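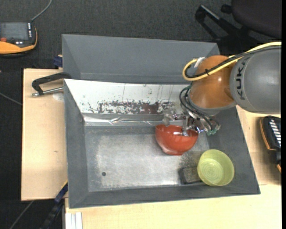 The orange arm at work over the clamped tray, fingers in the red bowl.

Helska bench rules: your questions, my answers
Last touched up Thu 29 February

I look after the house rules for the arm benches at Vurkinwood, and I get the same handful of emails over and over (keep them coming, I like them!). So I put the answers on one page.

Do I really have to clamp the tray?
Yes, every time. A tray that slides even a little makes your saved positions wrong, and then the fingers come down on a rim. One C-clamp on the edge is the least I'll sign off on, and I'd much rather see two.

Where should the handheld controller go?
Within reach of whoever is running the arm, and outside its sweep. Next to the table is fine. On your chair is fine too, until you sit down on it.

How fast can I run it?
New program, slowest setting, for the first 26 cycles. After that you can step it up, but stop and look at the cables on the hand every 100 cycles. We do a full check of the fingers at 2,000, and you don't get to skip it because the demo is tomorrow.

Can I use my own bowls?
Sure! Plastic only, please, no glass. Tell me if it's a new shape so I can add it to the Endetow list. Different colors help a lot when you're going back over a log.

What about stains on the liner?
Write them in the bench log, then wipe what you can. A stained liner is okay to work with. A torn one isn't, so swap it. Same goes for foil that's come away from the panel.

Who can stand inside the tape?
One person, and only with the arm stopped. I know the old Iwasaki handout said two. We changed that in December.

Is there a form?
There is, it's one page, and it lives in the shared folder under "bench start." Fill it in before you power up. If a line doesn't fit your setup, leave it blank and drop me a note, and I'll come over and we'll sort it out at the bench.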